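Workshop notebook, shared copy
22 Aug 2024

Print | E-mail | 3 comments | 14 shares

Back at the bench after three weeks of visitors at home. Writing this up mostly so I remember where things stood, and so Rafia can find the numbers when she takes over the planner pages next month.

Family planner, second version. The first one is still hanging in our kitchen and the problems are the same as in spring. The week column is too narrow for two adults and a school schedule. Magnets slide when the fridge door gets shut hard. My mother-in-law wrote on it in ballpoint, so the laminate on the lower half is done for. I'm leaving it up until the new one is ready.

Cut the new backing board this morning from the Tader sheet. First cut was 2 mm off square because I trusted the fence without checking it. Reset the fence, trimmed again, lost a little off the width. Still fits the side panel of the fridge at home. I have not measured Aurelia's.

Paper tests. Tried the Sokol card and the Duvard card side by side under the same pen. Duvard feathers a bit on the long strokes but wipes cleaner once it has the film on. Sokol takes ink better and then holds on to it — a gray shadow stays after two wipes with a damp cloth. Going with Duvard. There are 60 sheets left in the drawer, enough for the trial sets and a few mistakes.

Layout. Lawal wants meals on the same page as appointments. I had them separate. We went back and forth at lunch and I think he is right, at least for houses where one person cooks and another does the driving. With my in-laws staying I was looking in two places every evening to find out who was home for dinner. Moved meals to a strip along the bottom. The chores box went to the back page, where it will probably be ignored, same as now.

Grocery list pad: leave as is. Otakar's family has used theirs since December and his only complaint is the glue, which lets go of five or six sheets at once when the pad gets thin. Try a second coat on the spine and let it sit overnight under the weights. Don't use the Skulla glue again, it yellowed.

Costs. The receipt from the last paper order was 169 with shipping. I had written it down without shipping in the old notebook, so the figure on page one there is wrong. Matěj has the spreadsheet and will fix it.

If we print for the school sale we would need roughly 2000 sheets. I don't want to commit to that before the trial families have had theirs for a full month. Rafia is more willing than I am. Left it open.

To do:
- second coat of glue on pads
- round the corners on the board, sand, one coat of sealer
- stronger magnets, the flat kind
- ask Aurelia for her fridge width
- return the borrowed corner punch to Otakar

Sealer can is nearly empty and the lid doesn't close properly any more, so buy the small size next time.

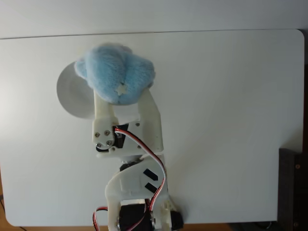 Trial sets go out once the sealer has cured. Lawal is taking two, Aurelia one, and I'll swap ours at home the same evening and put the old board in the shed.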